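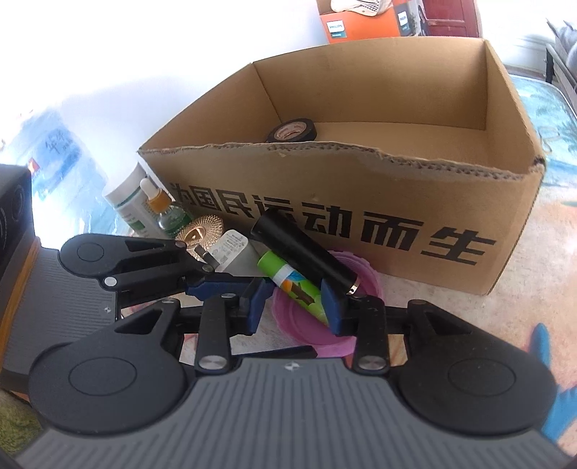
Home Organization Basics
Unit 5: Sorting Small Items into an Open Box

Category: Course Handouts / Household Skills
Reading time: 2 min

Small items are the slowest part of any clear-out. Work on the floor if the table is too small, and put the box behind the items so that you can reach both.

Before you start
Use a plain cardboard box with the flaps removed. A ragged top edge is fine for sorting. Trim it if the box will go on a shelf.

Groups
Stationery: glue sticks, pens, tape. Check that caps are on.
Bottles: dropper bottles and plastic bottles stand upright along one wall of the box. Tighten the lids first.
Tools: flashlights and short rods lie flat on the bottom.
Loose pieces: these go in a bowl until the end. Empty the bowl last.

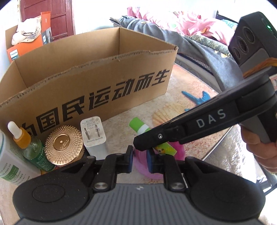 Fig. 2. Open box with torn front wall, small items grouped in front of it.

Larger product boxes stay outside the sorting box. Soft things such as caps are done in Unit 6.

Homework: sort one drawer at home and write down your groups. Bring the list to the next class. Two pages at most.

Handout by Su-chen Poon, April 2026

Contact | © Favimora Home Skills | Back to top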